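Workshop notebook, February
Zindine scratching post, second wrap and new base

Started at 8:20 with coffee and the heater on, and I want to get this written down while my hands still smell like rope, because last time I waited until evening and half of what I'd noticed had gone clean out of my head. Lucía, if you're reading this at the bench on your next shift, the two posts leaning by the window are mine and please don't move them yet, the glue is still doing its thing.

So, the Zindine. For those catching up, it's the tall single post, the one we all liked on paper and then liked a good deal less when Hermine's big orange boy put both front paws on top and leaned. It didn't go over, but it rocked, and he gave it such a look and walked off to the arm of the couch, where he has been scratching ever since. A cat only has to feel a post move once. After that you can sprinkle all the catnip you like and he'll roll around at the foot of it and never lay a claw on it. I've had cats my whole life and I've lost that argument with every one of them.

The wrap

I wanted to try the Jurkell rope again, the plain untreated sisal, against the smoother stuff we had left over from the window perches. The Jurkell is hairier and it sheds all over the floor (and my sweater, and somehow my lunch), but it grips itself when you lay one turn against the next, and that matters much more than I gave it credit for the first time. With the smooth rope I could push a turn up with my thumb after an hour of drying. With the Jurkell I couldn't budge it.

The full-height wrap took 447 inches of rope, and the shorter one, where I left the top bare for the perch collar, took 363. Write those on the cutting board, somebody, so we quit coming up short four turns from the end. I have done that twice now and both times I said a word my grandmother didn't know I knew.

Notes on the method, mostly for myself:

Staple the tail end on the inside of the tube, never the outside. I know the outside is quicker. Efren pulled a staple out of a returned post with his fingernail, and I don't want to think about that being a paw.

Glue in short bands, a hand's width at a time, and wrap over it before it skins. I tried doing half the post in one go and ended up dragging the rope through something like old chewing gum.

Tap every few turns down with the rubber mallet. I used the little block for this before and it flattened the rope and left a shiny stripe. Győző says the shine wears off. Maybe so, but it looked tired before it had even left the shop, so mallet it is.

Keep tension with a knee. There is no elegant way to do it. I sat on the floor with the post across my lap, rolling it toward me, and once I got into the rhythm it was lovely, to tell the truth, radio on and rain on the roof.

One thing went wrong. I let the coil get a twist in it and didn't catch it for several turns, so the lower part of the short post has a rope that wants to stand up slightly on its edge. It feels lumpy under the palm. I've left it as it is, since Stostska have said they'll take any ugly ones for the cat rooms and their crowd won't mind a lump. I tied a bit of yellow yarn on it so it doesn't get mixed in with the good ones.

The base

Here's where I'd like some opinions. The old base was too small, plain and simple. Rosalie had said so from the very first sketch, and I owe her a pie. I cut a new one at 19 inches square, corners rounded off with the jigsaw and then sanded by hand, because the belt sander bites on a curve and leaves a flat spot you only notice after you've put the carpet on.

Same bolt up through the middle, with a bigger washer. I also turned the post so the seam in the tube faces a corner of the base and not a side. I can't prove that does anything. It felt firmer when I leaned on it, though I was hoping it would, so take that with some salt.

For the pull test I hooked the luggage scale at the top of the post and drew it sideways, slowly, until the far edge of the base came up off the floor. I got the same story three times running and I was pleased enough to do a small dance. Then I did it on the rug and it was quite a bit worse, the whole thing tips sooner when the base can sink in on one side. Most people are going to put this on a rug! We need to test on the rug from now on, and I'll bring in the old one from my hallway so we're all using the same sad piece of carpet.

Extra weight is the other road. A heavier plate under the wood would settle it on any floor, but then there's postage, and there's the poor soul carrying it up to a third-floor apartment. Hermine would like it heavier regardless. Efren would like it wider. I go back and forth depending on which of them talked to me last.
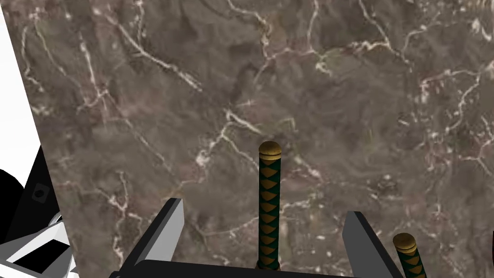 Trying it on an actual cat

Hermine carried her orange boy over at lunchtime in his soft carrier, complaining from the car to the door (him, and a little bit her). We shut the yard door, opened the carrier, and then all got very interested in our sandwiches, which is the only way to get a cat to do anything.

He spent a long while under the bench. Then he came out and smelled the whole lower half of the post, slowly, the way my father used to read a restaurant bill. Then he went and sat in a box lid. I'd nearly given up when he wandered back, stretched up as tall as he goes, and gave it four or five good long pulls. The post stayed put. He did it again on the other side, ears sideways, very happy with himself, and then bit the yarn off the ugly one and had to be talked out of eating it. So no yarn tags from here on. I've switched to a pencil mark under the base.

What I noticed watching him:

He reaches higher than we'd guessed. At full stretch his paws were close to the top of the wrap, and on the short version he'd have been clawing at bare tube. The perch collar needs to move up or the post needs to get taller, and I'd sooner make it taller.

He worked mostly on one face of the post, so it would be a kindness if owners gave it a quarter turn now and then. Could go on the card. Lucía is good at the card, she keeps it friendly.

There was fluff everywhere afterward. Some sisal, a lot of cat.

Odds and ends

Rope order: we're down to the last of the Jurkell and I'd like to get more before anybody starts on the spring batch. The price went up again, $91 a spool now, and I grumbled, but I'd still take it over the smooth.

Győző fixed the drill press light, bless him, and I can finally see what I'm drilling.

The Espinoza posts, the low slanted ones, still have that squeak where the brace meets the board. I put a dab of wax in one and left one alone to compare. Ask me in a week.

If anyone took home the good scissors, the ones with the blue tape on the handle, I'm not mad, I just miss them.

Tomorrow: rug test on the new base, same scale, and one try with the heavier plate so we can stop arguing from memory. Then carpet on the base if it passes. I have to be out by 3:30 for the vet, it's only the old lady's teeth, but she knows already, I'm sure of it, she's been sitting behind the dryer since breakfast.

R. has the key to the paint cupboard.

More from the notebook
Window perch brackets, and why we gave up on suction cups
Espinoza slant post: the squeak, part one
Carpet scraps sorted by how much cats hate them
Wand toys: knots that hold and knots that don't
Notes from our visit to the Stostska cat rooms

Contact the workshop | © Espinoza Street Cat Furniture Workshop | Back to top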